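4.3 What happened to the wiping

The claim most often made for the Vastent installation, by the supplier and by the plant's own managers, is that it "freed" the staff of the Pellow canteen from table cleaning. We looked for this freed time and had trouble finding it. Before the two-armed stations were brought in, wiping was not a job that anyone held. It was done between other things, by whoever was passing with a cloth, and it appears in the old rosters only as a line at the end of each shift. A task that was never counted is easy to save on paper.

The supplier's estimate rests on a time study of 240 spills, each cleared by hand by a worker who had been told to stop what she was doing and clear it. The resulting figure was then multiplied across the year. We have two objections. First, the workers in our interviews almost never cleared a spill as a separate errand. They did it on the way to the dish return, and the walk would have been made anyway. Second, the study has no entry for the minutes spent getting a table ready for the station, and these minutes are now a regular part of the day.

Our own log covers 1,603 entries made by staff on paper slips kept at the serving counter. Of these, 107 concern the stations directly. We sorted the 107 by hand and agreed on the category in all but a few cases, which were settled by discussion. The largest group, 90 entries, records a worker doing something for a station: moving a chair, bringing a dry cloth, taking away cutlery, or standing by until the arms had stopped. The remainder are complaints from diners and two notes of thanks. None of this shows that the stations fail at wiping. We did not measure how clean the tables were, and the supplier's figures on that point may well be right. Our interest is in who does what is left over.

What is left over is mostly judgment. Someone who clears tables for a living decides many small things without stopping: whether a drink is finished, whether the person is coming back, whether a mess wants a cloth or a mop. Under the new arrangement these decisions have to be made ahead of time by one person, at the start of the shift, and entered as settings. The lead hand for the day now does this. The role carries no extra pay. In the July roster it was listed under "other duties," where wiping used to be.

The kind of job in question is small. Figure 3 gives a fair idea of the scale: a paper cup left standing, a little brown liquid on a white table, a gray cloth within reach. A person would lift the cup or leave it, wipe, and move on. For the station, the cup is one question and the puddle another, and at Pellow the answer to the first was the subject of three separate staff meetings.
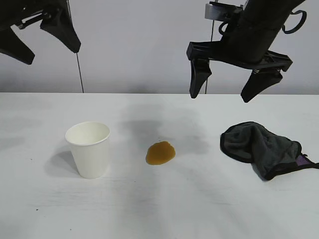
Figure 3. Two grippers over a table with a paper cup, a brown spill and a crumpled dark gray cloth.

Ingegerd Lundgren, reading a draft of this section, objected that we were being unfair to the machine and too kind to the old routine. In her view the wiping had been unpaid effort in all but name, squeezed into the gaps of a shift that had no gaps, and the stations at least made it visible enough to argue over. She would rather bargain over a setting than over a favor. We think she is partly right. The dispute over cups did get the lead hand's morning work written into the roster, even if only under "other duties," and no earlier complaint about cleaning had got that far.

We remain doubtful that visibility will turn into pay. The contract with Vastent is reviewed on station hours, and staff minutes do not enter into it. Chun-hung Poon proposed adding a column for them to the monthly report, and the proposal was noted. As of 15 June 2018 the report had the same columns as before.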